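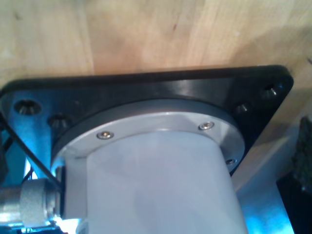 Household Trials: Where the Work Stands
Stiltura has completed 232 chore attempts under the Pritia project. The question put to the team was a plain one – can a machine help with the housework yet? Its answer for now is a limited yes. Holding a long handle or rod is within reach of a two-finger gripper. 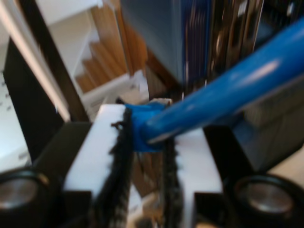 Sweeping a full room to a household standard remains harder, and stairs are outside the present study. Brândușa Mocanu, who leads the project, will present the results to members in October.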